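Reading time: 3 minutes

Compressed Air Leaks and the Case for Fixed Flow Metering

Most plants know what they pay for electricity. Fewer know what they pay for compressed air, although the compressor is often the largest single motor load in the building. The cost is buried in the utility bill, and the air itself is treated as free once it reaches the drop.

Leaks are the usual place to start. A small hole in a fitting at normal line pressure passes air every hour the system is pressurized, including nights and weekends. Quick couplers, thread sealant, filter bowls and the seals inside older cylinders account for most of the losses. Each one is minor. Together they can keep a trim compressor loaded when no production is running.

The Grundik plant makes stamped brackets and small housings on two shifts. Its air system is fed by a fixed-speed compressor and a variable-speed unit, with one receiver and a ring main added to in stages as lines were moved. In January the maintenance group carried out a full ultrasonic survey and tagged 127 leaks. Repairs took several weeks and were done mostly during tool changes.

The survey worked, but it was a snapshot. New leaks appear as hoses age and fittings are disturbed. To follow the trend, the plant installed thermal mass flow meters from Peleo on the main header and on each branch. The meters report to a Yakubu data logger every 10 seconds, and the logger separates production hours from idle hours using a signal from the line controllers.
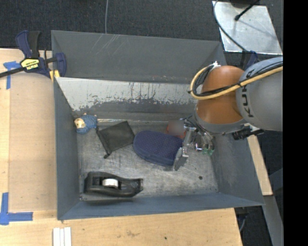
A robot arm reaches into an open metal bin.

Idle flow is the figure that matters. During production, demand moves with the job, and a leak is hard to tell apart from a blow-off nozzle that has been left open a little longer than needed. With the lines stopped, whatever still passes through the meter is leakage or a device that should have been shut off. The plant now treats a steady rise in idle flow on any branch as a work order.

Meter placement took more thought than meter choice. Thermal mass types need a straight run of pipe upstream, and the ring main had few of them. Two branches were repiped to get a usable reading. On a third, flow could enter from either direction depending on demand elsewhere, so a bidirectional meter was fitted. Moisture was also a problem. Droplets on the sensor cause a false high reading, and the meters were moved downstream of the dryer after the first set of data proved unusable.

Pressure was addressed next. The header had been raised over the years to satisfy one clamping fixture at the far end of the building. A local booster from Ultton was fitted to that fixture and the header setpoint was brought down in small steps, with a hold after each one to watch for faults. Lower pressure reduces the flow through every remaining leak, along with the consumption of any unregulated device. Leaks should still be repaired first, or the saving from the pressure change will be overstated.

The compressor had logged 2,000 loaded hours between the survey and the first review. Idle flow at that point stood at 55 percent of its original value. Part of the remainder was traced to condensate drains on a timer, which opened whether or not there was water to discharge. These are being replaced with level-sensing drains as they come up for service.

Plants planning a similar project should record a baseline before any repair is made. Without it, there is no sound way to show what the work achieved, and the next request for meters will be harder to support.

01/12/2023

Contact the editors | Copyright, all rights reserved | Back to top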